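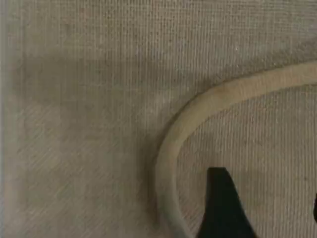 Woven fabric in grayish beige, with a raised curve in the cloth.

Play corner news from Findville

The play corner at the Findville branch library has been put back in order after the spring break-in period, and it is open to families during all regular hours. Roswitha Bühler and Dario Carbone sorted the toy bins in May. Puzzles with missing pieces have gone, and the dress-up clothes were washed and hung on low hooks. 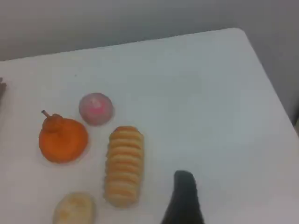
Play food is still the most borrowed part of the collection - it goes home in cloth bags, one bag per family, for up to 4 weeks. Please check the bag before you return it. Small pieces tend to end up under car seats. The orange pumpkin with the brown stem is easy to spot, but the little round pink piece is much smaller and could easily be missed. We spent $225 on new sets this year and have $100 left for replacements. Tell Roswitha at the desk if something is missing or cracked.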